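Wooden spoons, and the plate they sit on

2020-01-10

I spent most of December getting rid of kitchen things. The drawer next to the stove had stopped closing, and when I emptied it onto the counter I found three can openers and a garlic press I don't remember buying. Two boxes went to the thrift store on Floswood. What stayed was mostly steel and wood.

The steel plates came from my aunt, who bought them in Mokanside when she still lived there. They don't chip, they stack flat, and I can drop one in the sink without checking it afterward. They do scratch. I used to try to polish the scratches out and I don't bother now.

The wooden spoon is newer. I use it for rice and not much else. A metal spoon on a metal plate makes a sound I can't stand, and I eat a lot of rice, usually straight from the pot with whatever is left from the night before. I buy the 20-pound bag.
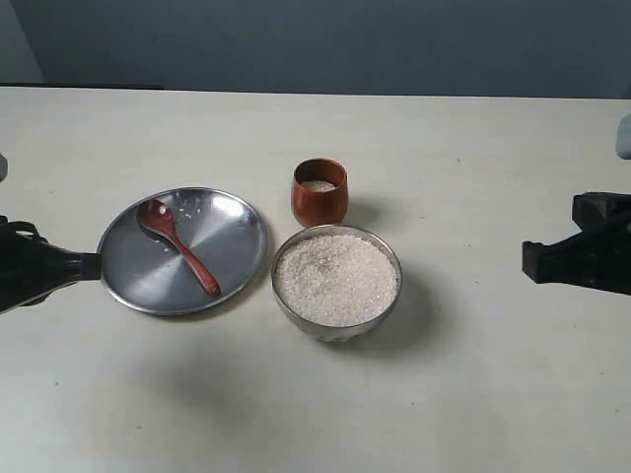

Steel plate and wooden spoon, with a few grains of rice. The small wooden cup is to the right.

I have washed wooden spoons badly for years. I left them standing in water, and the ends of the handles went gray and rough. My neighbor Wendell Blackwood told me to wash them right away, dry them with a towel, and leave them lying down overnight. Once a month or so I rub them with mineral oil and wipe off the extra in the morning. A 200 ml bottle has lasted me since spring and is still more than half full.

Stuck rice comes off the steel after ten minutes under warm water. I don't use the green scrubber on it anymore.

The cup doesn't have a steady job yet. I tried salt in it, but the salt clumped. Toothpicks worked, except I never use toothpicks. It may end up on the windowsill.

Next I have to do the cabinet over the fridge, where the baking pans are. I have been putting that off.

Contact | © 2020 Drovavar Kitchen Notes | Back to top

This site uses cookies. By continuing to read you agree to their use. OK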